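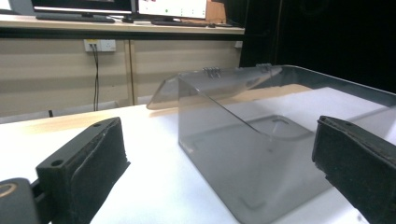

Gripper fingers at the smoked acrylic cover, bench in the Gallegos shop. Hinges along the top ridge.

September, 4:20 pm

Loltasside gripper, session two on the lid task. Goal for today was get the approach repeatable before touching anything else. Sort of there.

Pads: left one is fraying near the top edge, fuzz coming up. Right is rough too but holding. Want to redo both at once so friction matches. Have the sheet stuff from Flosent, need to cut it, last time I cut it too short and had to glue a strip on. Don't do that again.

Firmware: flashed the Evomano board again, old one was dropping the serial link whenever the finger servo stalled. Closed position now reads 3872, open is 1092. Wrote both on tape on the lid of the parts box because I lost them last time. If anyone re-homes the thing PLEASE update the tape.

Vision is the annoying part. Smoked acrylic is see-through enough that the detector grabs the white table behind it, and then the room lights put a warm streak on the bevel and it calls that an edge. Tried:
- exposure down. helps the streak, kills the pads, they go to solid black
- matte tape on the lid corner. works great but thats cheating
- cropping to the hinge line only. best so far, the hinges are silvery and show up nice against the dark background

Going with the hinge crop for now. Lost track of it 4 times in the long run, all when I came in low from the left. Logged nearly 200 approaches total, file is in the shared folder under lid_b, ignore lid_a, wrong offset in there.

Wrist joint has a little play again. Retightened, no threadlock on hand. Somebody took the blue bottle, put it back pls.

Next:
cut new pads, both sides
threadlock
try a diffuser on the overhead befor changing any more code
check screw holes on the fingers, want to know if a longer pad plate will bolt on without drilling
ask on the shop list re: second cover same size, dont want to crack this one

Leaving the cover out on the bench, dont stack stuff on it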